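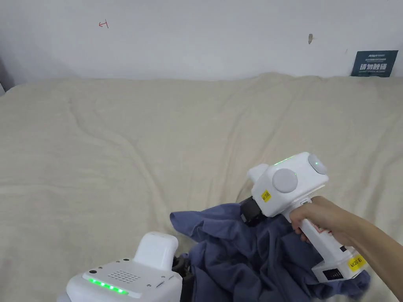
Fig. 4. Dark garment on the bed, bunched up.

Section 3. Folding long sleeves on a bed

I wrote the rest of the Tunutcombe wardrobe guide for people who have a proper folding table. I don't have one at home, and from the emails I get, neither do most of you! So this section is for the bed folders. It works for long-sleeved tees, thin knits and anything with a soft high collar, and the finished bundle fits the small Pondstead drawer tray (the one that's 12 inches wide).

Before you start

Pull the comforter up toward the wall and smooth it with your forearm. You won't get it truly flat, a puffy quilt never is, but you want the big ridges gone from the middle. Move your phone, your keys and the cat.

Caution: Check for pins, brooches and open zippers before you drag fabric over a quilt. I put a four-inch snag in a good one last February and I'm still annoyed.

3.1 Opening the shirt

1. Find the collar first. On a bunched-up shirt it's the thickest tube of fabric, and once you have it the rest makes sense.
2. Hold the shirt by both shoulders and give it one good shake over the bed.
3. Lay it down with the front facing the quilt and the collar to your right (lefties, flip everything from here on).
4. Reach into each sleeve and pull the cuff through if it's inside out.

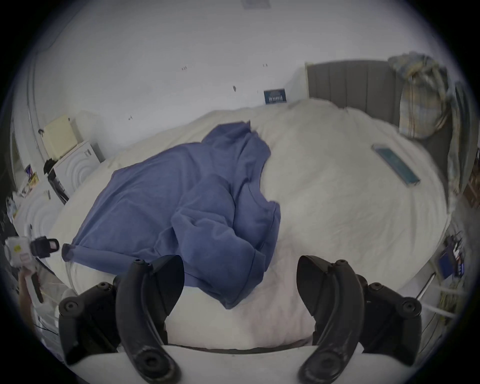

If the shirt keeps sliding toward the edge of the mattress, you're working too close to yourself. Push the whole thing back a foot and lean in. I know it's harder on the lower back, so if you've got a big pile to get through, kneel on a cushion and take a break now and then.

Note: Knits straight from the dryer like to cling to the bedding. Let them sit for a bit, or pat the quilt with a slightly damp hand.

3.2 Smoothing and sleeves

5. Start at the hem and smooth toward the collar with flat palms. Don't tug, just push the creases along until they run out.
6. Take the sleeve nearest you and lay it straight along the near side of the body, cuff toward the hem.
7. Line the cuff up with the bottom corner and pinch the two together for a second so they stay put.

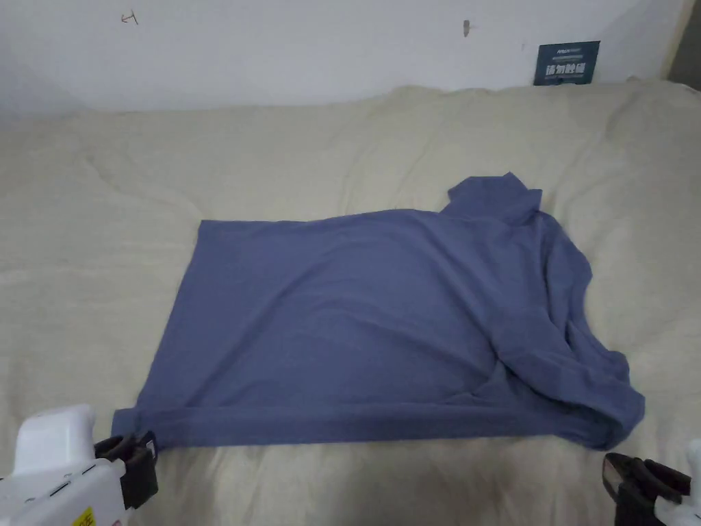 8. Go around to the far sleeve and do the same along the other side. If the shoulder has gathered into a lump, lift it, let it drop open, and smooth it again before you move the sleeve.
9. Fold both long sides in to meet at the middle.
10. Fold the collar down flat, then bring the hem up to meet it, and fold once more.

Note: High collars spring back up. I tuck mine inside the last fold, which holds it nicely in the tray.

Stack the finished shirts with the folded edge facing you. The larger Trenmont tray is covered in Section 4, along with hoodies, which need a different fold altogether.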